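From: Austra Lukoševičius
To: Pirkgate fitted furniture list
Subject: Re: Sliding wardrobe doors, bottom track or top hung?

> The Ivico doors in our spare room have started to drag on the left side. The opening is 2.4 m wide and the floor drops 4 mm across it. Do I pack the bottom track or change to top hung? The ceiling is plasterboard.

Pack the track. Top hung doors need a solid fixing overhead, and plasterboard alone won't carry them. You would have to open the ceiling and fit a timber between the joists.

Take both doors out first and lay them flat. Check the rollers for flat spots before blaming the floor.

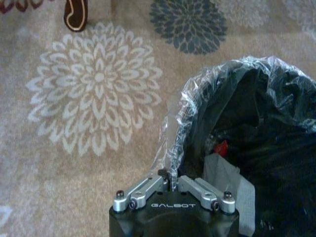

Patterned carpet and lined bin.

If the carpet runs under the track, cut it back and fix the track to the boards. Carpet compresses unevenly and the packing will shift. Use plastic shims every 300 mm, with one under each screw – a gap between shims will let the track bow.

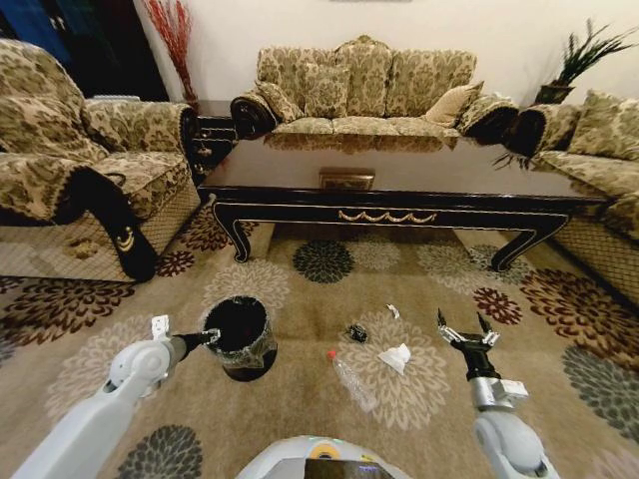 Once the track is level, refit the rear door, then the front. The Gumede rollers have a height screw at each end with enough travel to take up the last 2 mm. Turn it a half turn at a time and check the door edge against the side panel.

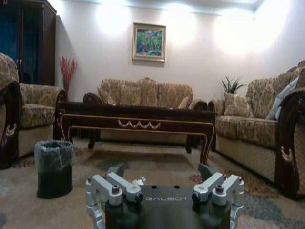
Can the old screw holes be reused?

Only if the screws still bite. Otherwise move the track along 40 mm and drill fresh holes, keeping clear of any pipes.

On the top guide, leave a small clearance above each door. Mine was set tight by the previous fitter and bound every December when the heating was on. Brosberg sell a deeper guide which gives more room, though it needs a wider fascia to hide it. 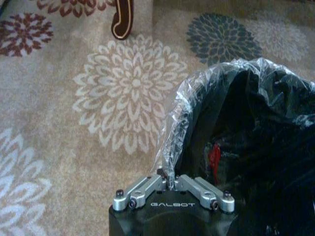 Clear plastic bag, crinkled.

Please post the roller part number if you find one. It is normally stamped on the inner face of the bracket.

Austra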